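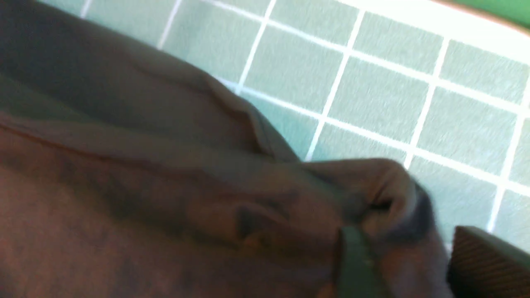

The fault report had a box for what happened and the box was four centimetres wide. Suha Akl wrote "It won't let go" and then sat looking at the space that was left.

The folding arm at Zukthorpe Linen was an Orka, leased, and until that Monday its worst offence had been a tablecloth folded into something like a swan. It picked up a garment, gave it a shake, folded it and put it on the stack. At twenty past six it had picked up a brown shirt and stopped there, fingers shut, green light on, reporting itself fully available for work.

"Have you asked it to open?" said Marcelle Lecomte, who ran the floor and had driven in with wet hair.

"It says it's open."

They both looked at the fingers. The shirt bulged between them like dough.

"Well, it's lying," said Marcelle.

Suha rang Bodin, who did the servicing. Bodin's phone line offered her a choice of languages and then a man named Benoît Chauvin, who wanted the error code. There wasn't an error code. He asked her to look again. She looked again. He said that without a code he couldn't open a ticket, but he could open an enquiry, and he gave her the number, 535, as if it were a prize.

"Is anyone in danger?" he asked.

"A shirt."

"I'll put no."

By seven the bins were backing up past the dryers and Maëlys Ferrand had started folding by hand at the far bench, with the air of someone who'd been waiting two years for this. She was quick, too. She folded and hummed.

Marcelle wanted to give the shirt a good yank. Suha said the manual was against yanking. Marcelle said the manual wasn't paying 300 dollars a day for the lease, and reached in, and the arm, which had not moved in 40 minutes, lifted its wrist a hand's width and stopped again.

Marcelle took her arm back and held it against her cardigan.

"Change the box," she said. "About danger."

Suha hit the red button, hung her lock on the isolator and put the key in her pocket. Then she rang enquiry 535 and said there had been an unexpected movement. Benoît Chauvin's voice sat up straight. He could be there by ten. Nobody was to touch anything.

"What about the shirt?"

"Whose is it?"

She checked the tag list. It belonged to Clotilde Leblanc, room 76 at the Stisto, wanted back by nine, no starch.

"Tell her it's being held," he said, and hung up before Suha could decide whether he'd meant it.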